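Stock fingers or soft pads for flat boxes on a two-arm setup?
Posted in Grippers and End Effectors – Sunday, October 13, 2019

benchside_70
We're comparing two sets of fingers on a two-arm robot before we order more of either. One set is the stock hard fingers from Vunar, the other is the Pandbridge soft pads that bolt onto the same housing. The job is picking up phone boxes from a table and stacking them. The lids are smooth and the boxes sit flat, so there's very little to get hold of.

With the stock fingers I do a two-handed pick. The left gripper tips one edge up and the right one presses from the other side. On a single box this is fine. When the box is already on top of another one, the lower box tends to slide along with it and the stack ends up crooked.
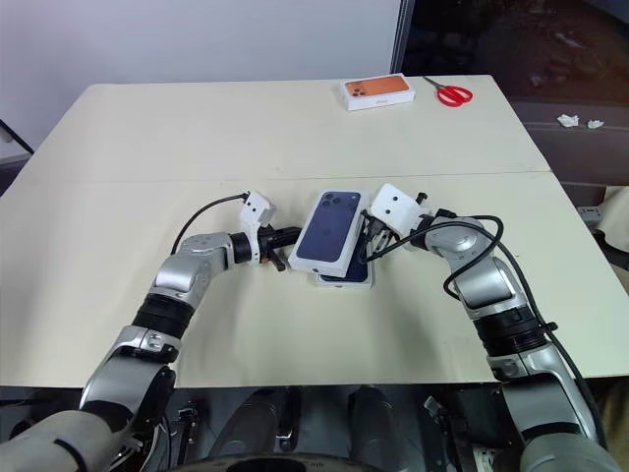
The Pandbridge pads slip less but they're thicker, so they don't get under an edge that is lying against the table. I ran 100 picks with each set. Stock fingers dropped six, pads dropped none, but the pads needed a second try so often that the whole run took much longer. Both sets were run at the same closing force, 70 percent of the maximum in the Vesten controller.

Is there a middle way, or do I just pick the one that annoys me least? Changing the table surface is not an option for us.

odd_flange
You're comparing two things at once. The pads have more grip and also a different tip shape, so your result doesn't say which one matters. Put a thin layer of silicone tape on the stock fingers and run the same 100 picks again. We did this in May with Diekmann fingers, which are close in shape to yours, and it fixed most of the slipping. The tape wears out. We change it every 200 picks, and it takes a couple of minutes.

For the crooked stack, look at when the two arms start moving. If the right gripper pushes before the left edge is up, all of that push goes into the lower box. Delay the right arm a little and lower the force on that side only. 70 percent sounds high to me for a cardboard box – check the corners for dents.

Also log retries separately from drops. A retry costs you time, a drop may cost you the box.

mk_cellfour
just use suction

tablemount
Suction is fine on a smooth lid, but it will lift the lid off if the box isn't sealed, so test that first. I'd do the tape. One thing to add: after you tape the fingers, redo the zero position in the controller. The tape makes them thicker and the Vesten will report a closed gripper as holding something. I lost an afternoon to that.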